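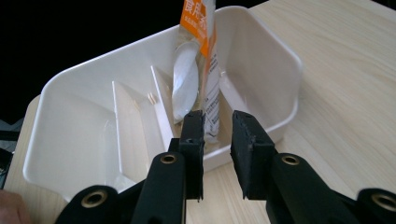 ## 4. 仕切りトレイに中身を入れる

ここまでの手順を飛ばさずに来た方は、トレイが机の上にあり、仕切り板が立っているはずです。飛ばして来た方は第3章へお戻りください。黙っておきます。

この章では、Fernton 卓上トレイに個包装のスプーンと細かい小物を収めます。写真は、袋入りのプラスチックスプーンを仕切りの脇の細い溝に立てたところです。袋のオレンジ色のラベルが上に来ていれば、向きは合っています。

### 4.1 始める前に

- トレイの底を覗いてください。仕切り板の間の根元には、細かいものが落ちていても気づきにくい場所があります。写真のトレイにも、薄茶色の小さな棒が二本入っています。
- 底に何かあれば、仕切り板を抜いてから取り出します。指を差し込んで取ろうとする方が必ずいますが、溝は指の太さを考慮して設計されていません。
- 机は水平な場所を選びます。斜めに置くのは構いません。傾けて置くのは困ります。

### 4.2 スプーンを立てる

1. 個包装のスプーンを袋のまま用意します。袋から出さないでください。出した時点で、それは収納ではなく食事の準備です。
2. ラベルのある側を上にして持ちます。
3. 袋の下端を軽くそろえ、二枚目の仕切り板のすぐ隣の溝に、真上から差し込みます。
4. 下端が底に触れたら手を離します。袋がトレイの縁より高く飛び出しますが、正常です。押しても短くなりません。
5. 倒れるようなら、仕切り板を溝一つ分だけ寄せて、3からやり直します。

> **注意** 袋を二つ折りにして溝に押し込まないでください。入ることは入りますが、次に抜くとき、仕切り板も一緒についてきます。

> **メモ** 袋にしわが寄っていても、立てる分には支障ありません。アイロンをかけたいというお問い合わせを Skevach の窓口でいただいたことがあります。おやめください。

### 4.3 両端の区画を使う

1. 広いほうの区画には、寝かせて置くものを入れます。紙ナプキン、小袋の調味料、輪ゴムなどが向いています。
2. 反対側の深い区画には、背の高いものを入れます。ここに小袋を入れると底に沈み、11月の大掃除まで再会できません。
3. どちらにも入れたくないものは、トレイの外に置きます。トレイは一台ですべてを解決する製品ではありません。

入れる量は、トレイ全体で600 gまでとしてください。これを超えると持ち上げたときに底がたわみます。壊れはしませんが、見ていて落ち着きません。

### 4.4 仕切り板の扱い

仕切り板は薄い部品です。抜くときは両端を持ち、まっすぐ上に引きます。片側だけを引くと斜めに噛み、動かなくなります。噛んだ場合は、反対側を軽く押し戻してから引き直してください。力ずくで抜いた方からの報告は、どれも「欠けました」で終わっています。

予備の仕切り板は2枚1組で、部品番号は49です。ご注文の際は番号だけをお知らせください。「あの薄い白いやつ」では、該当する部品が6種類あります。

### 4.5 お手入れ

1. 中身をすべて出し、仕切り板を抜きます。
2. ぬるま湯に中性洗剤を溶かし、柔らかい布で拭きます。研磨剤入りのスポンジを使うと、つやが消えます。
3. 水気を拭き取り、仕切り板を元の溝に戻します。元の溝がどこだったか思い出せない場合は、第3章の図をご覧ください。

改訂担当：Ea Frandsen、Lahcen Belkadi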